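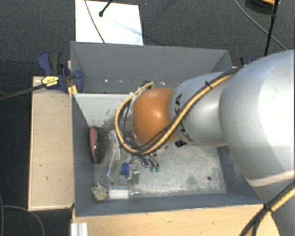
Figure 4.1 A gray picking bin with a worn floor. The items have gathered at the left side.

Chapter 4
Bins, Totes and Loose Stock

Most of what moves through a small warehouse spends part of its life in a bin. Pallets and racks take up more floor, and they got the first three chapters, but the bin is where single items are handled, and handling is where time is lost and goods get damaged.

A bin, for our purposes, is any open-topped container that holds loose items and stays in one place while people or equipment take things out of it. A tote is smaller and travels. The same box can be a bin in the morning and a tote in the afternoon, and in many buildings it is. What matters is the job it is doing at the time.

Look at the floor of the bin in Figure 4.1. There are pale scratches on one side and dark flecked scrapes toward the upper left. Wear of this kind is worth reading before you order new bins. A scratched floor is usually harmless to boxed goods, but it can mark polished surfaces and snag thin bags. It also makes small gray or clear items harder to find.

The second thing to notice is where the stock lies. Loose items seldom stay spread out. They drift toward a wall or into a corner, and long narrow pieces end up leaning on the side. An item standing against a wall is easy to see but can be awkward to take hold of, as one of its faces is blocked. Section 4.3 deals with this problem and with the use of dividers.

Brorkmont, the parts distributor we follow through this book, kept 2,000 product lines when Rosário Amaral took over its stockroom. Of these, 600 were stored loose. She sorted them by shape first and by sales second, and found that 388 could share a single size of bin. The rest needed something deeper, or needed to be boxed. Her worksheet is reproduced at the end of the chapter, and you will use a blank copy of it in Exercise 4.6.

By the end of this chapter you should be able to choose a bin depth for a given item, set a fill line, and write a short inspection routine for bins already in use. You should also be able to say when an item does not belong in a bin at all — a question that gets skipped more often than it should.

Terms used in this chapter: fill line, dead corner, mixed bin, nesting, reach depth.

4.1 Choosing a Depth

Start with the reach. A picker standing at a bench should be able to touch the floor of the bin without bending at the waist. Measure from the rim straight down, and measure with the bin in its working position, as a stand or tilted shelf changes the figure. Write the result down as the reach depth.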